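# Garment folding

**Garment folding** is the practice of reducing a piece of clothing to a smaller, regular shape by laying parts of it over one another along straight lines. It is done for storage, transport, retail display, and packing. The term usually covers flat folding on a surface and excludes hanging, rolling, and pleating, although rolling is often taught with it.

## Terms

A *fold line* is the line along which the fabric turns. A *crease* is a fold line that stays visible after the garment is opened. The *face* is the side that shows when the folded piece is put away, and the *footprint* is the area that piece takes up on a shelf. In knitwear, the *body panel* is the part between the side seams, not counting the sleeves.

## Properties of the fabric

How well a garment holds a fold depends mainly on fiber, fabric structure, and weight. Woven cotton and linen take a crease easily and keep it. Wool recovers from light creasing when hung in moist air. Single jersey, the plain knit used for most T-shirts, stretches more across its width than along its length, and its cut edges tend to curl. Jersey pulled while being folded will often relax later, leaving the sides of the stack out of line.

Bending stiffness sets how tightly a fold can turn. Thin fabrics lie nearly flat at the fold line, while fleece and denim form a rounded edge that adds height to the stack. 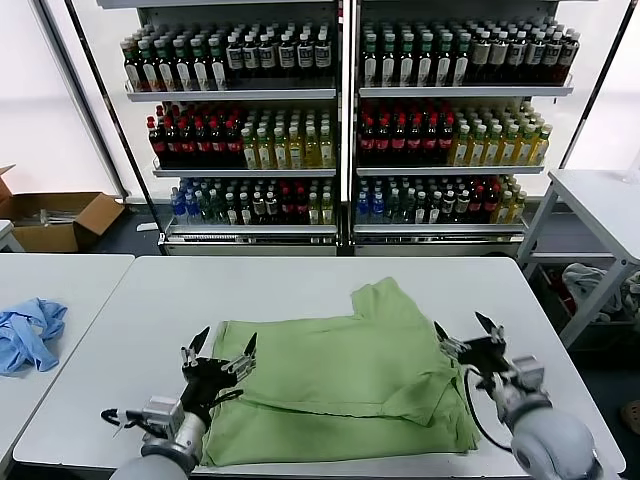
Surface friction also matters. A smooth table lets the lower layer slide when the upper layer is drawn across it, and a padded or cloth-covered one holds it in place. Laundries that handle mostly knits often choose a smooth top, as small corrections can then be made without lifting the garment.

## Common methods

### Rectangle fold

The shirt is laid face down. Each side is turned in toward the center with its sleeve folded back on itself, giving a long strip. The strip is then folded in half or in thirds from the hem. Thirds give a smaller footprint and a thicker piece.

### Half fold

The shirt is folded once down its length so that the sleeves meet, the sleeves are turned in, and the strip is folded crosswise. The method is quick but puts a crease down the middle of the front.

### Board fold

A flat board is placed on the back of the garment below the collar, the sides and hem are folded over it, and the board is pulled out. All pieces come out the same width, so the method is widely used in stores.

## Commercial practice

The Girndale laundry manual, compiled by Yaa Mahama, sorts folded goods by footprint instead of garment type. Its entries 958 and 959 cover short-sleeved knits, the first for shelf stacks and the second for boxed shipment. Entry 959 limits a stack to 9 pieces and calls for 2 of them to be turned end for end, which evens out the extra thickness at the collar. The Tallbridge system uses the same footprints but leaves stack height to the packer.

## See also

- Crease recovery
- Ironing
- Single jersey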